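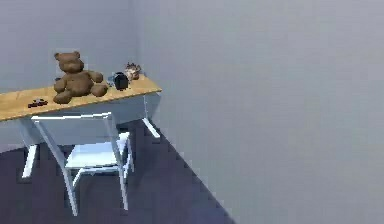 Haf Foulkes
Statehouse reporter

I had been trying to get Sverre Aasen on the phone for most of July, and when he finally picked up he was eating a sandwich and wanted to talk about custody forms. So that's what we talked about!

Aasen leads the opposition in the Bostow legislature, and his party has 34 seats, which means it can't pass much and can't really stop much either. What it can do is make noise. It made plenty last month when the governor, Meirion Hopkin, signed an emergency order changing how family courts handle divorce and child support, a few hours after lawmakers had gone home for the summer.

"We found out from the radio," Aasen told me. "I was in the car. I pulled over and called my office and they didn't know either."

The order lets a judge freeze a spouse's bank account on the first day a divorce is filed if there are kids in the house. Aasen says he likes that part (he said it twice, so I believe him). His problem is that the order puts no money toward the courts that have to do the work. Flusamthorpe County has 155 support cases waiting for a first hearing, and one full-time family judge.

"You can give a mother every right in the world on paper," he said. "If her hearing is next spring, she still has to pay rent in August."

I asked whether he was just sore about losing the headline. His own party had a bill on the same subject, the Humphreys bill, and it sat in a drawer for two sessions. There was a pause, and some chewing.

"That's fair," he said. "We should have pushed it. Dörte Frerichs begged us to push it, and we worried about the budget people instead."

Frerichs is the member who wrote the bill, and I called her next. She was less polite about the whole thing. She says the governor's office lifted about 10 lines from her draft and dropped the section on legal aid.

"They kept my commas," she said. "I want my lawyers back."

Ctibor Kuruc, who speaks for the governor, told me the order was written in-house and the timing came down to paperwork. "Families were waiting," he said. "The opposition had two years." He wouldn't say if legal aid would come up in the fall, though I tried him three different ways.

The order runs out after 85 days unless both chambers vote to keep it. Aasen says his side will vote yes, but only after a floor debate on court funding – a long one, if he gets his way. Frerichs hasn't decided. She's filing the legal aid section again as a separate bill and has asked for a hearing in the first week back.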